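The long wait for a machine that does the washing

The washing machine took most of the hard work out of laundry decades ago. What it left behind is the fiddly part: opening the door, getting the clothes in or out, shutting it again. Sarla Solanki has spent 13 months at Nodotow trying to get a robot arm to take that over.

Her team sets the task out as it would be at home, with a front loader and a basket on the floor.

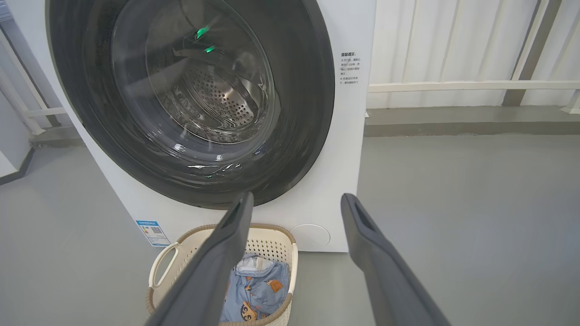

Rigid things are mostly solved, Solanki says. A cup keeps its shape when you pick it up. A child's top does not, and the arm has to decide where to pinch it every single time. "People ask me when it will be ready," she says. "I ask them how long they are willing to wait for one load."

At present the answer is 20 minutes, for a job most of us finish in one. The team has logged 1,120 attempts on its Dralance arm, and 60 per cent ended with every item where it should be. Doors cause fewer failures than they used to. Sleeves and socks still cause plenty — a sock stuck to the drum is easily missed.

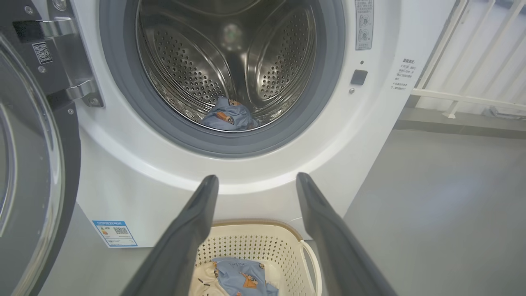

Door open, with one garment in the drum and more in the basket.

Shop floors may get there first. Flarwood, a commercial laundry, plans to try the arm in November on towels, which are all one size. Mösli, which makes machines for blocks of flats, is more interested in a door that opens itself. Solanki would welcome that. She still does her own washing on a Sunday, by hand as far as the drum.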